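Sourdough starter smells of nail varnish, bin it?

Harpreet Paquette
I went to my sister's for 2 weeks in August and left my starter in the fridge. Now it smells like nail varnish remover and there's grey liquid on top. I've had it 3 years and I'd be gutted to lose it!
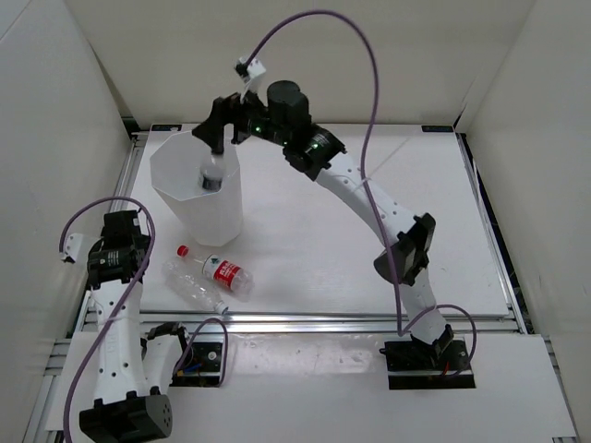

No fuzz or pink bits that I can find. I've poured the liquid off but haven't fed it yet. Is it dead?

Sakda Srithong
Nah, it's hungry. Keep a spoonful, chuck the rest, feed it equal weights of flour and water twice a day (I use a bit of rye, mine loves it). Don't bake till it's doubling again.
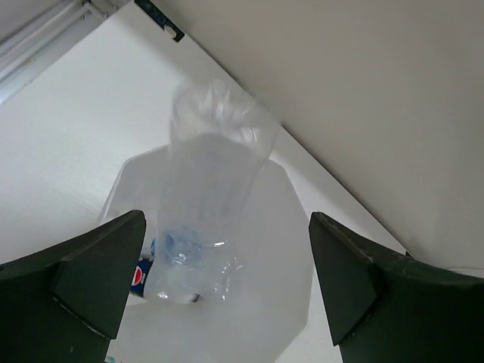

Mine took until the Sunday to perk up, so don't panic if day one looks flat.

Hisow
just buy dried yeast, life's too short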